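Bolura Trail Counter Kit: a long look from a small bike club

Print this page | E-mail this to a friend

If you've ever sat across from a land manager and tried to argue for more singletrack, you know how it goes. They want usage numbers. You say "lots of people ride there" and they write down nothing. So when our club had some grant money left over, the Bolura trail counter looked like the answer. We bought one, strapped it to a tree at the bottom of the Sodmont loop, and let it run from spring through August. I was in favor of buying it. I'm less sure now.

What you get for 999 dollars is a sensor in a green plastic housing, two straps, a padlock that I would not trust with a lunchbox, and a year of the reporting software. After that the software is 109 a year. The box says "plug and play." The manual is 28 pages long, and the page on mounting height contradicts the diagram next to it. We went with the diagram.

Mounting took two of us most of a Tuesday evening. The straps are good, I'll give them that. The sensor has to sit square to the trail on a stretch where riders are moving steadily and not bunched up, and the manual wants no sunny foliage behind it. Try finding that on a real trail. We moved ours twice.

The software is where my patience started to go. It runs on a desktop only, no phone, and you pull the data by walking out to the tree, taking out the memory card and carrying it home. Bolura recommends a "dedicated club computer," which is easy to recommend when you aren't the one finding it. An old office tower will do the job. The program is slow on anything, old or new, so I wouldn't spend money there.

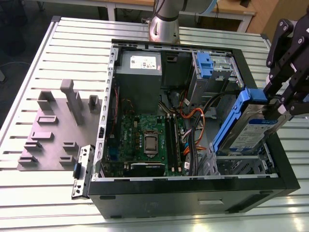
Dell desktop tower with the side panel off.

Now the counts themselves. The unit claims to tell bikes from hikers. I stood by the tree one morning with a clicker and checked. I logged 30 bikes going past. The Bolura logged 28, which sounds fine until you look at the hiker column, where it had put two trail runners and a dog down as bikes. So the total was close, and part of that was luck. Two riders side by side count as one. A kid on a balance bike doesn't seem to count at all.

Does that matter? For a rough case to the parks people, maybe not. For a formal submission, where somebody who doesn't want bikes on the hill is going to pick at your method, I think it does. The brochure says "survey grade" and never says whose survey.

Battery life was better than I expected. We never had to swap it. Rain didn't bother it either, though the rubber door over the card slot has gone stiff and I can see it failing next winter.
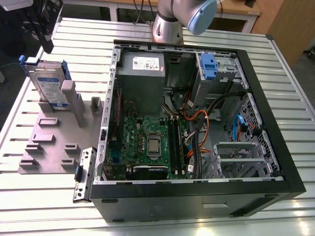 Inside the case: power supply, Dell motherboard and memory slots.

We also borrowed the cheaper Koech unit from the club over at Usdale for a couple of weekends. It makes no attempt to separate bikes from walkers. It beeps when you open it, the housing feels like a toy, and it spits out a plain spreadsheet that any computer can read. Its totals were no worse than the Bolura's as far as I could tell, and there's no yearly fee. If your trail is bikes only, get that one and put the difference into hand tools.

Customer service at Bolura answered my e-mail about the dog. They suggested raising the sensor. The manual says not to.

Good: straps, battery, weatherproofing so far.
Bad: price, yearly fee, lock, manual, software, the bike/hiker split.

We're keeping ours up until the first paid renewal comes due. I'll be voting against paying it.

Print this page | E-mail this to a friend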